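Forum Zones humides et compensation – Relevés dans une tourbière avant travaux

lutfa_b
Bonjour à tous. Je dois rédiger le rapport sur la tourbière de Kanagaratnam, et le bureau Wivar me demande un seul relevé de végétation, en mars. Est-ce que cela vous paraît suffisant pour 208 m² touchés par la route ?

tourbe2000
Non. En mars, les laîches ne se déterminent presque pas. Il faut deux passages, dont un en juin.

Dastance
Je ne suis pas d'accord. Pour une surface si petite, le sol suffit à délimiter la zone. Le reste est de la dépense.

lutfa_b 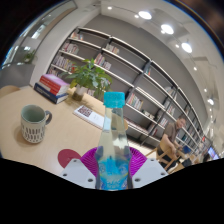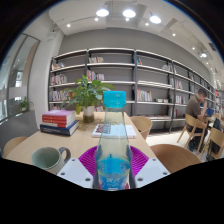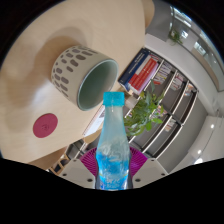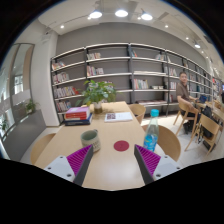

Le sol, je l'ai déjà sondé en deux points, et les traces de rouille commencent très haut. Il me manque encore l'eau du fossé. Est-ce qu'une bouteille en plastique transparent, comme celle au bouchon turquoise, convient pour le prélèvement, ou le laboratoire va-t-il la refuser ?

tourbe2000
Pour la conductivité, cela passe. Pour les nutriments, demandez les flacons du laboratoire – le mien refuse tout le reste.

Dastance
L'eau ne change rien à la délimitation, je le répète.

lutfa_b
À la délimitation non, mais Annick Kennedy, qui instruit le dossier, la demande pour la compensation. Je vais donc proposer le passage de juin aussi.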